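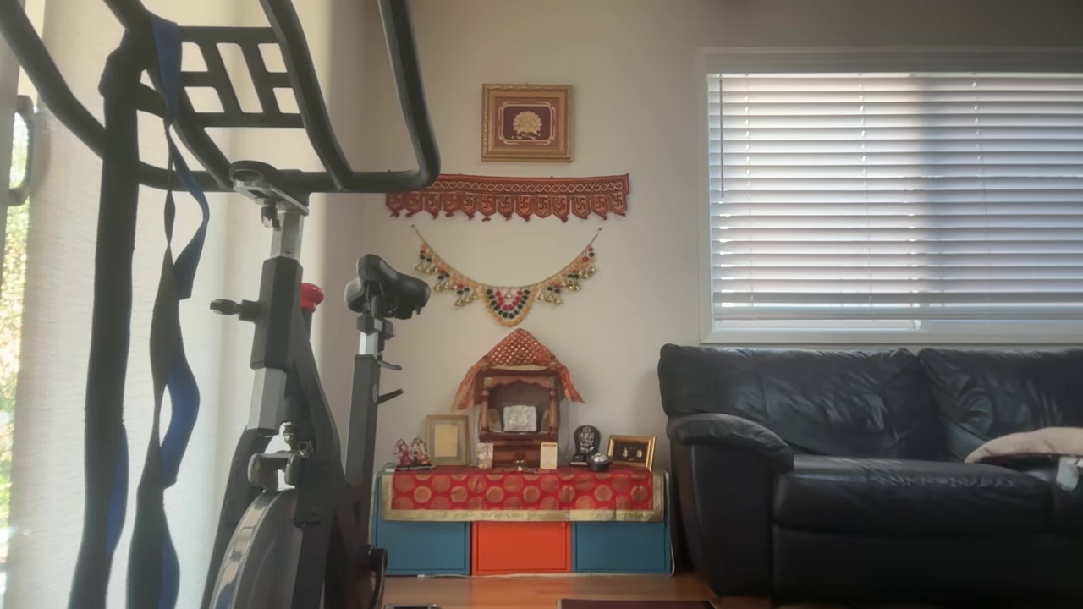 Caderno de oficina, quarta-feira, 9h40

Revisão das regras para recolha em casas particulares. A versão antiga vinha do tempo do laboratório e falava quase só de bancadas e paragem de emergência. Passei a manhã a reescrevê-la para salas habitadas.

O que fica assente:

1. Antes de ligar o braço, percorrer a divisão com o morador e perguntar o que não se toca. Escrever a resposta na folha, com as palavras dele. Altares, retratos e objetos de culto ficam fora da zona de trabalho por defeito, incluindo o pano e o móvel onde assentam. Só entram com autorização assinada.

2. Margem de 44 cm entre o alcance máximo e qualquer objeto excluído. O manual do Istel admite menos, mas conta com base aparafusada, e nós trabalhamos com base de rodas.

3. Fitas, correias, grinaldas e cortinas contam como material solto. Se o morador deixar, prendem-se ou retiram-se. Se não deixar, desenha-se a exclusão com a queda completa até ao chão. O mapa do Kastex só apanha bem o volume rígido – uma alça pendurada de um guiador desaparece metade das vezes.

4. Estores na posição em que o morador os tem. Quem precisar de outra luz pede.

5. Pele preta brilhante e contraluz de janela: repetir a calibração da profundidade no local. Na série de junho tivemos 1126 leituras e 324 rejeitadas, a maior parte em sofás e metal polido. Falta separar as duas causas.

6. Beiras de tapete: velocidade da base a 66 mm/s, sem exceções.

Dúvida em aberto no ponto 1. O Căpraru deixa marcar zonas proibidas só em planta, por isso uma prateleira baixa com caixas de tecido por baixo fica toda bloqueada, mesmo quando as caixas são o alvo da tarefa. Para já aceita-se a perda. Não quero exclusões por altura enquanto o Wesamby não passar o ensaio com travagem a meio do gesto.

Também cortei a frase «o operador usará o bom senso». Cada um lia aquilo à sua maneira e não servia para auditoria.

Por fazer: imprimir a folha nova, atualizar o anexo das margens, apagar a versão antiga da pasta partilhada. Ensaio de travagem depois do almoço, se a bateria de reserva estiver carregada.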